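Harkside School of Hospitality
Kitchen Organization, Unit 4: Storing Utensils at the Workstation
Instructor: Katia Marchetti

Utensils in daily use are kept upright in a holder at the back of the station, within reach of the working hand. Drawers are reserved for items used less than once per shift. Students should read pages 20 to 26 of the Hamness manual before the practical. 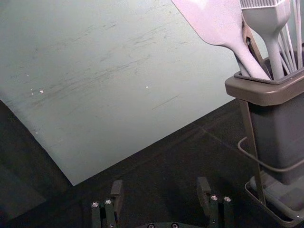
Figure 4.1. Utensil holder in its wire stand, beside a flat board.

Handles go down and heads go up. A cook must be able to tell a whisk from a spatula without lifting either one. Tools of one color are best grouped in a single compartment – an end compartment is preferred – so that the others remain free for the tools of the day.
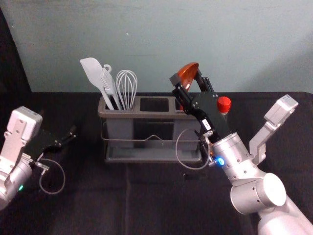
Bottles stand next to the holder and are kept capped. Spoons used for tasting never go back into the holder; they are sent to the sink.

Before tools are put away, the table is cleared from left to right. Anything lying on the cloth is picked up by the handle, inspected for cracks, and returned to its compartment. Wooden tools are inspected twice.
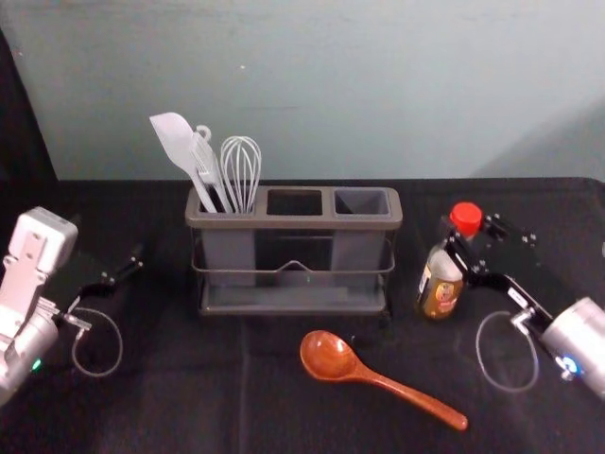 The drip tray is removed and washed at the end of each shift. Assessment of this unit is by observation. Students who miss the practical should arrange a second date in January with Radek Sokol.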